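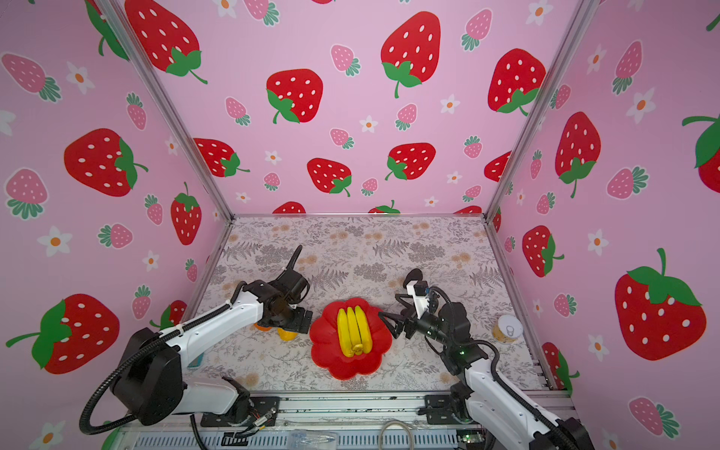
Toy bananas on the red flower plate, strawberry wallpaper behind.

Tornon Street Block Club – minutes, January 13, 2020

Okay, I'm taking notes again, so you get my version. We started late since half of us were waiting on the coffee. Last month's minutes were approved with one fix: I wrote that the Isivus lot was "closed for good" and it's only closed until the thaw. Sorry! I got three emails.

Money first. We have 925 dollars in the account after paying for the holiday lights. I read the whole statement out loud and I could feel people drifting, so next time I'll just put copies on the table.

Then the big one, the street tree plan. The city will match us up to 4000 dollars if we get our application in by the end of February. We went back and forth on maples versus lindens for a good long while. The Esau Court people want anything that doesn't drop sticky stuff on cars, and I have to say I'm with them, my windshield was a disaster all summer. We voted for lindens before somebody looked it up on their phone and found out lindens can be terrible for that. So we un-voted. Trees are back on the agenda next time and I'm bringing a list.
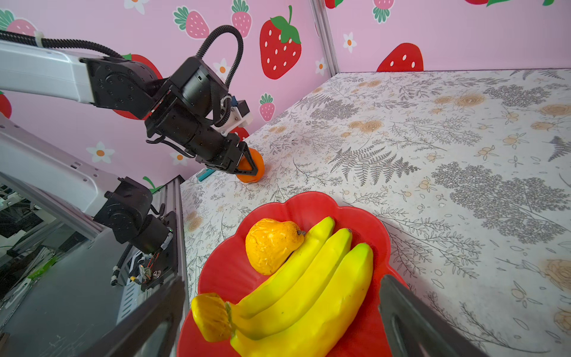 Fahmy Nursery quoted us 80 dollars a tree for the small ones, planting not included. A couple of folks thought we could dig the holes ourselves. I pointed out what the ground was like by the bus stop when we put in the bench, and there was some groaning – but six people signed up to dig anyway, bless them.

Parking: same as always. The signs on the north side still contradict each other. I'll call the city again and write down who I talk to this time.
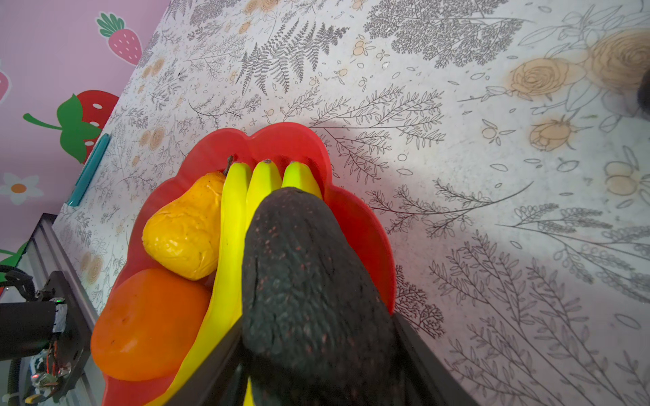
The spring yard sale will be on a Saturday, date to be picked once we know when the school is having theirs. We had 19 tables last year and would like more. Table fee stays the same. There was a motion to ban selling old mattresses, and it passed without one word of debate, easily our fastest vote ever.

New business was the barking on Tornon after ten at night. We agreed a friendly note comes before any complaint, and I got stuck writing it.

Next meeting is in February, same room, same time. If you borrowed the folding cart, please bring it back.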